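ok so I have been learning to letter price signs by hand for my aunt's fruit stand and I have opinions now, thread

Background: the stand is out on the Flutthorpe road and for years the signs were done by Yi-chun Hsiao, who had that big swoopy market lettering where the 9s look like they're about to roll off the card. She moved in December. My aunt looked around the room and I was the one making eye contact.

First weekend I did 96 cards. I threw out most of them. My sevens looked like ones and a man tried to pay a dollar for a whole melon (we let him have it, he was so happy)

Things I did not know about lettering: you're supposed to move your whole arm! Not your fingers! I was drawing each letter like I was signing a birthday card and my hand cramped up before I got through the plums

Aurelio Escobedo, who did grocery signs at a store in Sultolness back when they had a guy for that, came by and watched me do PEACHES. He was quiet for a bit. Then he said "who taught you an S" and I said no one and he said yeah

He made me do nothing but S for an hour. Top smaller than the bottom. Slow into the curve and quick out. I was so mad and my S is so good now

Also spacing. Oh my gosh, spacing. If you measure the gaps evenly it looks wrong, and AVOCADO is the worst word in the English language for this. The A and the V want to be practically on top of each other. I redid that one card 4 times on Sunday and it still reads like A VOCADO

Chisel tip vs. round tip: I started on round and switched. With a chisel you hold one angle the whole time and the thick and thin parts sort of happen for you. Po-yen Kuo says round is more honest for small cards and we have agreed not to discuss it at dinner

Tabletop with an open white case on it, and a black marker with red caps:
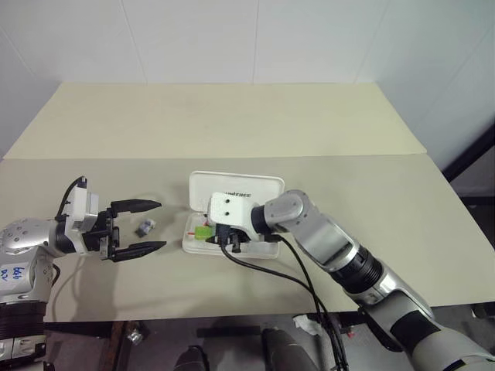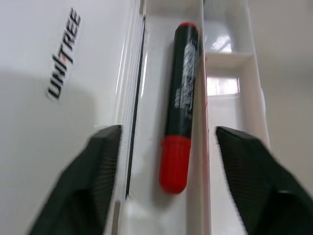
Anyway, store your markers flat. Tip up and the ink drains away from the end you need, tip down and you get a blob on the first stroke, usually the dollar sign. I lost a really nice CHERRIES to a blob

Next up is the big board by the road, which has to be readable from a moving car, so it's six words max and my aunt wants eleven. Negotiations are ongoing. She will not give up "sweet" and I will not give up legibility

If anyone has a trick for ampersands please tell me, mine look like a pretzel that fell down the stairs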